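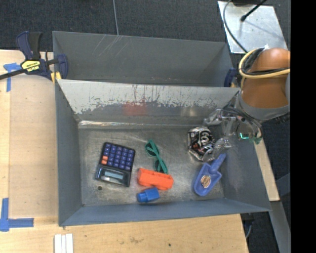

Obed Tetteh asks how anybody is supposed to sort a whole pile of odds and ends when no two of them are alike, and whether it wouldn't be easier to push everything into a box and shut the lid. It's a very good question, Obed, and I think most people who have ever stood in front of a messy drawer have wondered the same thing!

Let's start with a bin that has a calculator in it, and a pair of green sunglasses, and a bright orange piece of plastic, and a little blue thing shaped like a bottle. They don't seem to belong together at all, do they? You wouldn't find them on the same shelf in a store. But sorting doesn't begin with the things. It begins with a question, and you get to choose which question you ask.

Suppose your question is "What color is it?" Then the green sunglasses might go with a green crayon and a green sock, and the orange piece could sit beside an orange. This kind of sorting is quick, and it looks very cheerful when you have finished – rather like a paint box. The trouble comes later, when you want your sunglasses on a bright morning and have to remember that they live with the sock.

Now suppose you ask "What is it for?" The calculator is for working out numbers, so it can go with the rulers and pencils. Sunglasses are for shading your eyes, so they can go with the sun hat. Most grown-ups sort their kitchens and desks this way without even thinking about it, and that's how you can walk into your grandmother's house and guess which drawer has the spoons.

Or you could ask "What is it made of?" People who work with recycling ask this one all day long. Metal goes one way, paper goes another, and glass goes somewhere else again. Some things are tricky, though. A calculator has keys you press and a little window where the numbers show up, and inside there are parts you can't see at all. It's made of several materials joined together, so it doesn't fit neatly into one pile. Old calculators usually need to go to a special place that takes electronics, and a grown-up can help you find out where that is.

There is one more thing to know, and it's my favorite. Every sorter, even a very good one, ends up with a few things that won't go anywhere. Please don't worry about them! Give them a box of their own and write "Not Sure Yet" on the side. Museums and libraries have shelves like that too.

If you'd like to try it at home, ask a grown-up for some safe things from around the house, spread them on the floor, and sort them by color first. Then mix them all up again and sort them by what they're for. You might set a timer for 30 minutes, but it's fine to stop sooner, and it's also fine to get distracted by something you'd forgotten you had – I always do. When you've finished, ask a friend to look at your piles and guess which question you were asking.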